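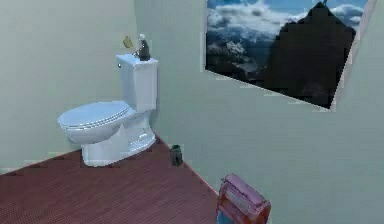 Tasusska bathroom episodes: data card

Maintained by Timo Schwerdtfeger and Jannik Frerichs. Please read the section on results before quoting any.

What is in it
2,000 simulated episodes of household tasks in small bathrooms, each with rendered views, object poses and the instruction text. There are 48 room layouts. Wall colours, floor textures and wall pictures are swapped between layouts; the plumbing is much the same throughout. Rendering is soft and low in resolution, and small items on a toilet tank can be hard to name even for a person.

What it was made for
Testing the Hirnix method, which claims to plan from a single view by guessing what lies outside it. We wanted to know whether it guesses or remembers.

Results
Hirnix finishes 73 per cent of tasks on layouts it was trained on. That is the number people repeat, and we wish they wouldn't. With 6 layouts held back, the lead over our plain baseline (Torres) shrinks to something we can't tell apart from a change of random seed. Jannik thinks more seeds would bring a small gain back. Timo doubts it. The runs are not done.

Known problems
Some objects hover slightly above the surface they should rest on. The success check reads final poses only, so an item knocked into the right place counts as a success — we have found a few of these and there are surely more.
Instructions were written from templates. A good score says little about language.
Nothing has been tried on a real robot. Please don't cite this set as evidence that anything would work on one.

Loading
Episodes open with the Sorkent reader. Use the split files as supplied; a random split puts the same room on both sides. Files made before March use the old pose order and need converting first.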